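Section 4. Changing the processor in a used desktop tower

The Werano refurbishing guide allows 70 minutes for this. Believe that if you like. Read to the end before you loosen anything.

1. Shut down, unplug, and lay the tower on its side with the open side up.

2. Release the retention bracket and lift the old chip by its edges. The Dreller booklet says any chip that fits will run. I doubt it. Check the board maker's list first.

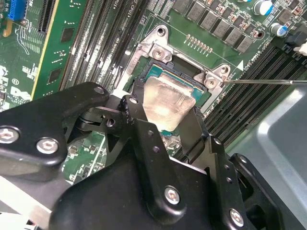 3. Lower the new chip level, line up the corner mark, and let it settle under its own weight. If it needs a push, it's the wrong way around or the wrong chip.

Caution: Don't touch the contacts, whatever the forums say about clean fingers.

4. Leave the graphics card and drives where they are unless they block your hand. The old advice to strip the whole case mostly gets you lost screws. 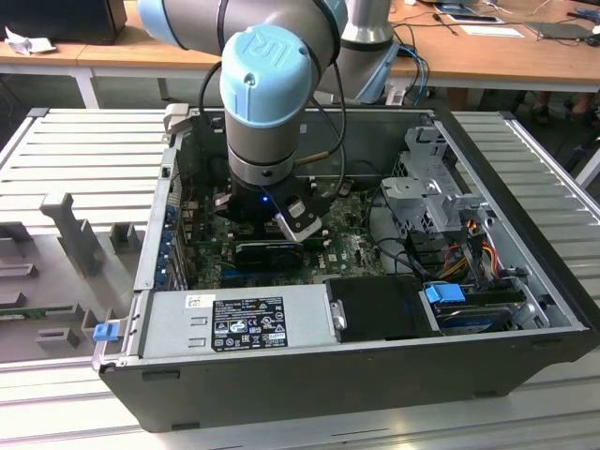
Nassoro Mwakyusa disagrees: pull the graphics card every time, he writes, as one slipped screwdriver costs more than two minutes of your day.

Fair enough, on a cramped board.

5. Look at the lid before you close up.

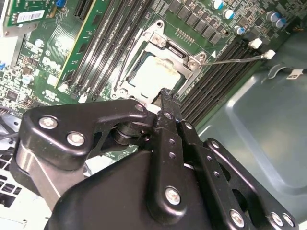 4.1 OLD THERMAL PASTE

Wipe it off with a lint-free cloth and isopropyl alcohol. "Self-renewing" paste, as Okoth sells it, still gets wiped off in my shop.

6. Check that the memory is seated and the latches are closed.
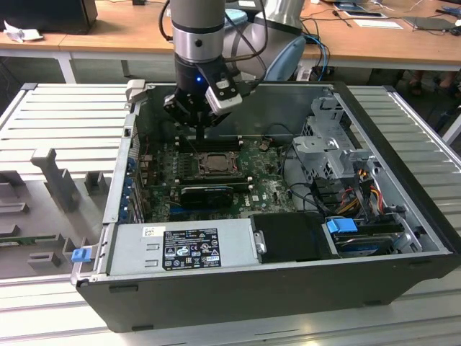

Fig. 4-4. Tower on its side, processor in socket.

7. Apply fresh paste, refit the cooler, and plug in its fan.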